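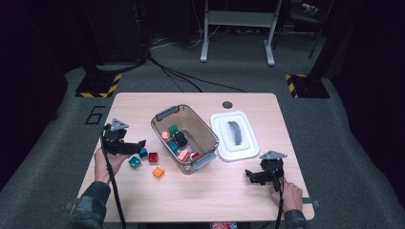
Michalis Moschos wrote to ask whether the blocks really have to go back in the bin by color, or whether his kids may simply toss them in and put the lid on. Toss them in, Michalis! We have never sorted by color at Nemar, and we would much prefer that children enjoy the tidying up than get it perfect.

## About Nemar Toy Library

We lend toys to families in and around Josville, and we have been at it for 15 years now, first from a back room on Wuririne Street and these days from a much brighter space beside the old Kokkinos bakery. It began with 4 families swapping blocks their children had grown tired of, and today 80 households borrow from us, some of them bringing little ones whose older cousins learned to stack with the very same sets.

Blocks are still what we love best. They go home in a bin with a lid and come back the same way (more or less), and if a piece stays behind under your couch, please don't worry, just bring it next time.
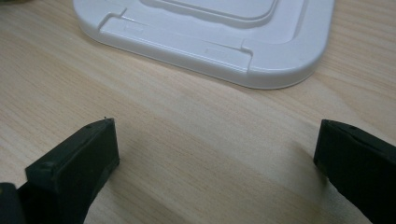 Putting away is half the play here, and we give the last 10 minutes of every visit to it. Children drop the pieces in, grown-ups help with the high shelves, and then we wipe everything down together, tables included. Smooth white plastic with a thick, rounded rim like this suits us very well, as even a toddler can run a cloth along it and feel useful, and the pale wood only wants a quick going over afterward.

Come by any morning and stay as long as you like. The kettle is usually on.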